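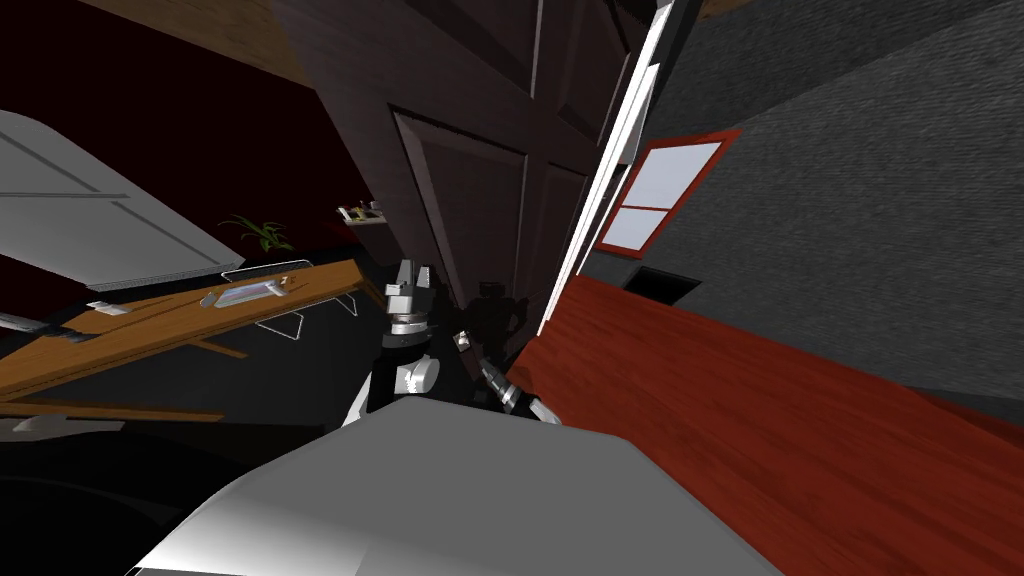
Simulated demos: how varied should the rooms be before I start recording?
Presora help > Learning from examples

I'm putting together demonstrations for a two-armed pick-up policy, all in simulation, and loving it so far! My room has a panelled door, a desk with a tablet on it, a plant and a little red window. I can record 1,000 runs in it as it stands, or stop and make more rooms first. The camera view is steeply tilted too. Should I straighten it?
Tâm Thái

Make more rooms, but record a small batch first - you'll learn loads from it. I did 2,000 runs for Rornimton in one room and the policy fell over as soon as I swapped the walls. With 6 rooms and fewer runs in each it was a different animal. Leave the tilt alone if your real camera will sit like that. Otherwise match it now, it's a pain to redo.
Khasawneh

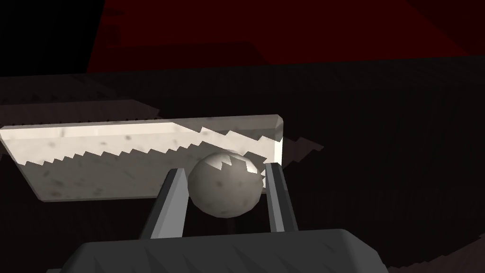 Close views and lighting
Do vary the lights as well! A ball held between the fingers is a lovely clear example, and zigzag shadows falling across both the ball and the slab behind it are great practice for the policy. Mix in plenty of plain, soft light though, or it may latch on to the shadow edges. I save the finger gap with every picture and keep the failed grasps in a separate folder.
plamex_fan

more rooms. also check your arms start in different poses, mine didn't for 2 whole evenings
rgt_April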